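Brorkton Community Help Pages
Section: Workshop and Automation
Topic: Teaching a sorting task by hand guidance or by remote control

Hand guiding or remote control for a first sorting task?

Posted by Fergal Lenihan
2018-08-06

I am responsible for the equipment room at an adult education center and have been asked to prepare a short course in which participants show a robot arm a simple task. No programming is expected of them. The task is to take cups from a table and place them in the correct storage basket. We intend to record 100 demonstrations in the first session and to train on these before the second session takes place.

The arm permits two methods. In the first, the operator holds the arm near the wrist and moves it through the task while the motors are relaxed. In the second, the operator stands at a separate table and moves a smaller handheld controller, and the arm follows. The gripper is opened and closed with a trigger in the second case and with a foot switch in the first.

My colleagues are divided. Those who favor hand guiding point out that a new participant can begin within minutes. Those who favor remote control believe that the recordings are of better quality, although they have not been able to say precisely why. I have read the guidance notes supplied with the Selel recording software, and they describe both methods without recommending either.

The working area is arranged as follows. The baskets stand in a row at the back of the table and remain in the same place for the whole session. The cups are set out in front, and each demonstration begins with the arm held above the table. We use cups of different kinds so that participants meet more than one grasp: a wooden cup is rigid and tolerates a firm grip, whereas a paper cup will deform if the fingers are closed too far.
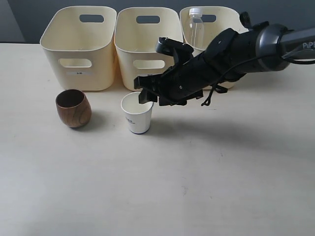
Sinéad Cronin asks whether the operator will be able to see the inside of the paper cup from the second table, and whether a grasp by the rim or a grasp around the body is intended. In her view this should be settled before any discussion of the method, as a group that mixes the two will produce recordings that contradict one another.

In reply to that point: the operator's table is to the side, and the inside of the cup is not visible from there without leaning. We had not specified the grasp. I accept that we should.

I would therefore be grateful for advice on three matters. First, which of the two methods is preferable for participants with no experience. Second, whether demonstrations made by both methods may be combined in one set. Third, what should be done with recordings in which the participant makes an error and then corrects it.

Reply from Sinéad Cronin

I have supervised courses of this kind at the Moriarty training rooms and would recommend remote control for the recordings themselves, preceded by a brief period of hand guiding that is not recorded.

The principal difficulty with hand guiding is that the participant's hands and forearms appear in the camera view. When the trained arm later works without a person beside it, the view is different from everything it was shown. In our first course in May, we recorded 34 demonstrations by hand guiding before this was noticed. The arm would approach the correct cup and then hesitate above it, and we had to discard the set. It is possible to record the path by hand and then replay it with nobody near the table, so that only the replay is captured by the camera. This gives clean pictures but doubles the time needed, and the objects must be returned to their starting positions exactly before each replay.

The second difficulty concerns force. A person who holds the wrist tends to press the arm into position. The recorded path then includes small pushes against the table or the object which the participant did not intend and usually did not notice. With a wooden cup this may be of little consequence. With a paper cup it is often the cause of a crushed rim.

Remote control has its own cost. Participants lose the sense of touch and must judge height by eye. Most of them stop too high at first, or lower the fingers beside the cup at an angle and tip it. I allow each participant 14 practice attempts, none of which are kept. By the end of these the movements are generally steady. Please place the operator's table so that the operator faces in the same direction as the arm. If the operator faces the arm instead, left and right are reversed, and a surprising amount of time is lost.

On the matter of the grasp, I suggest that you write it down and post it at the operator's table. For a paper cup we use the following wording: "Open the fingers fully. Lower the arm until one finger is inside the rim and one is outside. Close until contact, then stop." A grasp around the body is equally acceptable if your gripper opens wide enough, provided that everyone uses it.

As to combining the two methods, I would not do so in a first course. The speeds differ too much. Hand-guided movements are quick and curved, while remote movements are slower and contain pauses. A set which contains both tends to give an arm that alternates between them without apparent reason.

Errors may be kept if the correction is clean. If a participant misses the cup, raises the arm, and tries again successfully, the recording shows the arm how to recover, and we mark it as such. If the participant knocks the cup over and another person reaches in to stand it up, the recording should be deleted.

Reply from Fleltoria Workshop Desk

We use hand guiding for everything and have had no complaints. It is much easier to explain. Our cameras are mounted on the wrist, which may make a difference, as hands are seldom in view.

You will need more than 100 recordings if the cups are moved around the table. We made 200 for one type of cup. Keep the baskets where they are, as you have planned, and mark their corners with tape.

The foot switch is unreliable on carpet.

Further remark by Fergal Lenihan

I thank both contributors. Our camera is fixed and is not on the wrist, so the observation about hands in view applies to us directly, and I have proposed remote control for the recorded part of the course. The unrecorded period of hand guiding has also been accepted.

The number of demonstrations remains under discussion. We may reduce the variety of starting positions in the first session and keep to 100, then add a second set of the same size once we have seen how the arm performs. I should be interested to know whether a set recorded by a single careful operator is to be preferred to one recorded by the whole group, as the latter is the purpose of the course but may not give the best result.

Further remark by Sinéad Cronin

A single operator will give you a more consistent set. For a course, I would nevertheless record the whole group and note the operator's initials with each demonstration - the Selel software has a comment field that will serve. Train once on everything, and once on the recordings of the steadiest operator alone, and let the participants compare the two. Please keep the starting positions of the cups the same for both operators' sets, or the comparison will tell you very little. A printed sheet with the positions drawn on it, laid on the table between recordings and removed before each one, is sufficient.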